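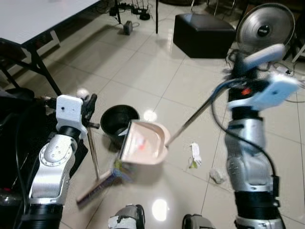 What does a floor tile's slip resistance depend on?
On the roughness of the surface, on what is lying on it, and on the shoe or foot that meets it. A tile has no single slip value of its own. Any figure quoted for one is the result of a stated test, done with a stated slider, in a stated condition.

Unit 4: Ceramic floor finishes, selection and upkeep
Reading: course pack, section on hard finishes, up to the tables

4.1 Body and glaze
Ceramic floor tiles are sorted first by water absorption. Porcelain bodies absorb very little (0.5% by mass or less) and are pressed dry at high pressure. Earthenware bodies absorb far more and are mostly kept for walls. The glaze is a separate matter. A dense body may carry a soft glaze, and the glaze is the part that wears. Students often mix up the two in written work, so state which one you mean.

Polished porcelain has no glaze. The fired face is ground back, which opens small closed pores left over from firing. These hold dirt, and the tile will mark unless it is sealed at the factory or on site. Glazed gloss tiles do not have this fault but show scratches sooner.

4.2 Slip resistance
The pendulum test gives a value (PTV) read from a swinging arm fitted with a rubber slider. Bands used in this course:
0 to 24: high slip potential
25 to 35: moderate
36 and over: low
Always record whether the reading was taken wet or dry. Gloss tiles commonly give good dry readings and poor wet ones. The ramp test gives an R rating and is carried out in a laboratory, with oil on the surface. It cannot be repeated on a laid floor, and there is no sound way of turning an R rating into a PTV.

Surface roughness (Rz, in microns) is a useful check when a pendulum is not to hand. It does not replace one.

4.3 Worked case: Tirnik entrance hall
The Tirnik building has 2,292 tiles in its ground floor hall, laid in 3 bays with movement joints between them. The specification called for a gloss glazed porcelain from the Skirnico range, chosen for its light reflectance. Wet readings taken in February near the doors fell in the moderate band. Dry readings were in the low band throughout.

Options considered:
(a) Acid etching. Raises roughness but dulls the face and cannot be undone.
(b) Longer entrance matting. Keeps most water off the tile. Needs a recessed well.
(c) Replacing the first bay with a matt tile from the same range.
The designers took (b). Cost the other two for the seminar, using the rates in the Jusard price sheet.

4.4 Cleaning
Grit is the main cause of lost gloss. Dry removal comes before any wet method — a mop pushed over grit only spreads it. Neutral detergent is enough for daily use. Too strong a mix leaves a film which lowers the wet reading, sometimes by a whole band. The Lei maintenance schedule, handed out last week, gives dilution rates and rinse stages. Cement grout is attacked by acid cleaners; epoxy grout largely is not.

4.5 To prepare
Read the Lei schedule and mark each stage as dry or wet. Bring a costed answer to 4.3, on one side of A4. Show units.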